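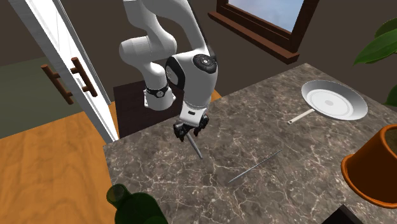

How often should the filter cartridge be replaced?
Replace the cartridge after 600 litres or six months of use, whichever comes first.

4. Replacing the filter cartridge

This section applies to the Nandine under-sink water filter, fitted with the Pestley cartridge (part number 3957). Other cartridges must not be used in this unit.

4.1 Before starting

Read all the steps before beginning work. A bowl, a dry cloth and the key supplied with the unit will be needed. Allow 30 minutes for the full procedure, including flushing.

CAUTION: The unit is connected to the mains water supply. Do not open the housing until the pressure has been released as set out in steps 1 and 2.

4.2 Removing the used cartridge

1. Turn the inlet valve clockwise until it stops.
2. Open the filtered water tap and leave it open until the flow ceases.
3. Place the bowl beneath the housing. A small amount of water will remain inside.
4. Fit the key over the base of the housing and turn it anticlockwise. Lower the housing by hand.
5. Lift out the used cartridge and dispose of it with household waste.

4.3 Fitting the new cartridge

6. Wash the inside of the housing with warm water. Do not use bleach or scouring powder.
7. Inspect the rubber seal. If it is cracked or flattened, replace it with seal kit 13.
8. Remove the wrapping from the new cartridge and place it in the housing with the arrow pointing upwards.
9. Screw the housing back into the head by hand, then tighten by a quarter turn with the key. Overtightening may damage the thread.
10. Open the inlet valve slowly and check for leaks.
11. Run the filtered water tap for ten minutes. Do not drink this water.

Note: The water may look cloudy at first. This is trapped air and will clear during flushing.

4.4 Resetting the reminder light

Hold down the button on the tap base until the light turns green. If it stays red, release the button and repeat.

Seals and cartridges may be ordered from Polat Water Fittings, Vemgate, for the attention of Kevser Dağdelen, Spare Parts.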